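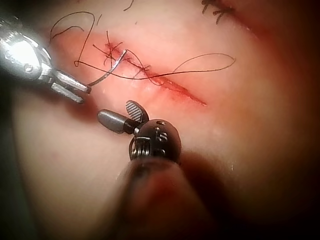
Long tear in canvas tent wall, separate stitches or one running seam?

tarp_and_pole
Posts: 30
I have a Stolten wall tent, 400 gram cotton canvas, bought used. It came down in the wind in June and a guy line stake opened a straight tear in the back wall, a bit longer than my hand. No material is missing and the edges meet with no pull. I have waxed polyester thread from Jultex and a set of curved needles.

Do I run one continuous stitch the length of the tear, or do separate stitches each tied off? I plan to put a patch over the inside either way. Ugwu Canvas quoted me more than I paid for the tent, so I want to do this at home.

millpond
One continuous stitch. Herringbone is the usual one for a tear like yours. It pulls the edges flat and doesn't pucker if you keep the tension even. Start a little past the end of the tear and finish a little past the other end.

gravelroad2000
I'd go the other way. With a running stitch, if the thread wears through at one spot the whole thing can loosen. Tie each stitch by itself and you lose one stitch, and the rest stay put. 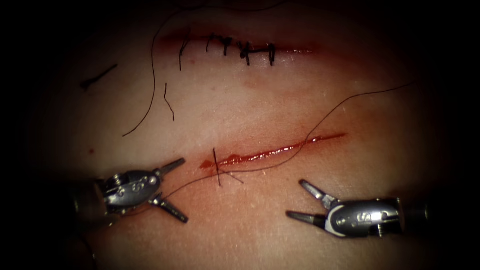 Separate stitches in black thread, upper cut, on a suture practice surface.

You can also put the first one in the middle and then split the distance each time, so the two sides come out even. With a running stitch on a long tear I always end up with extra cloth on one side.

millpond
Skin heals and you take the stitches out. Canvas doesn't heal. The thread has to carry the load for the life of the tent, and you want that load spread along the seam. Separate stitches put all of it on a few holes, and cotton canvas tears at the holes. Also every knot is a lump for water to sit on.

gravelroad2000
He's putting a patch on the inside. The patch takes the load, the stitches only hold the edges together while he sews it down. I have a tent with a wall fixed like this and it has been through 3 winters.

oldlaketrail
Both work if the patch is big enough. What matters more:

Wash the area first and let it dry all the way. Cotton canvas shrinks when it gets wet, and a new patch on old canvas will pucker after the first rain. Wet the patch cloth and dry it before you cut it.

Round the corners of the patch. Fold the edges under and sew two rows around it.

Don't pull the thread tight. Snug is enough.

tarp_and_pole
Posts: 31
Thanks. I didn't know about wetting the patch first. What about sealing? I have a can of Kovik seam wax left over from another job.

oldlaketrail
Wax is fine on the stitching. Rub it in from the outside after everything is sewn. Keep it off the rest of the wall or you'll have a dark spot that doesn't breathe like the canvas around it.

millpond
Agree on the wax. Still say herringbone.

dbl_hem
Is the curved needle needed at all? I use a straight sailmaker's needle and a palm for everything. The curved ones roll in my fingers.

gravelroad2000
If you can get a hand on both sides of the wall, straight is easier. Curved is for when the tent is pitched and you only want to work from outside.

tarp_and_pole
Posts: 32
Tent is down and spread out on the garage floor, so straight needle it is. I did a test on a scrap last night, half herringbone and half tied stitches. The herringbone lies flatter. The tied ones were a lot easier to space. I'm going with herringbone on the tear and two rows around the patch. The patch cloth is drying on the fence now.

gravelroad2000
Fair enough. Put a couple of tied stitches at each end of the tear at least.

tarp_and_pole
Posts: 33
Will do.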